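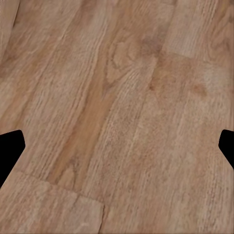
Christmas creep is the gradual advance of seasonal merchandising and decoration into the months before December. In retail planning the term covers stock placement, in-store music and advertising, each of which tends to move on its own schedule. Boxed cards and gift wrap are usually first on the shelves; food lines with a short shelf life follow later.

Citcombe, a shopping centre operator with 80 sites, sets a fixed date in its leases before which tenants may not display seasonal colours in street-facing windows. Interior displays are exempt. The Lundinier index tracks the practice across 414 stores and records the first week in which seasonal lines occupy a full aisle end. Stores under 3,000 square metres are listed separately – their storage is limited and deliveries go straight to the floor.

The index has been criticised for counting year-round craft supplies as seasonal stock. A revised method, known as the Bondarchuk scale, scores each store out of 100 and excludes artificial trees sold before September.

See also: Holiday retailing; Seasonal stock; Shop window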